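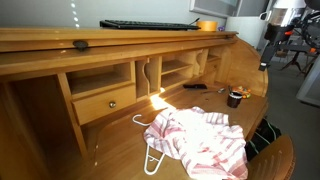
HOME & INTERIORS

The return of the roll-top

For years the roll-top desk was the piece left over at the end of a house clearance. It was too heavy for the stairs and too deep for the spare room. In Tanutdale the saleroom at Goodwin used to let them go for 40 pounds. In July one in light, honey-coloured wood made 198.

Part of the appeal is the pigeonholes. A flat modern desk such as the Ornex gives you a top and perhaps a drawer. A roll-top gives you slots for letters, a shelf or two and a small drawer with a brass knob, all within reach of the chair. They can stay bare for months while everything lands on the writing surface instead: a striped cloth, a clothes hanger, a cup of odds and ends. The keyboard goes up on top, next to the tape.
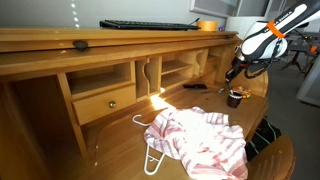
Before buying, pull the cover down and push it back up twice. It should run without catching. The slats are usually glued to a canvas backing, and when the canvas goes the whole cover sags. Brustach sells a repair kit, but allow two evenings for the job.

Sunlight is the other thing to watch. Wood near a window changes colour unevenly, so move whatever sits on it now and then. Waxing twice a year is plenty.

Laundry is harder to manage. Any desk near a window ends up as a place to put shirts on hangers, and a rail on the nearest wall helps.
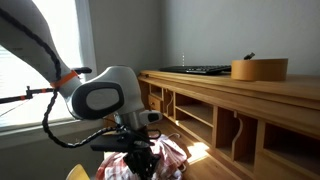

Red and white check on a white wire hanger, with the desk and its open hutch to the right.

198 shares | 2 comments

Comments

mossbank: Ours came without a key. Worth asking first.

T.R.: Measure your doorway. We had to take the legs off.

Related
Waxing old pine
Chairs that fit a deep desk
Small rooms in Tanutdale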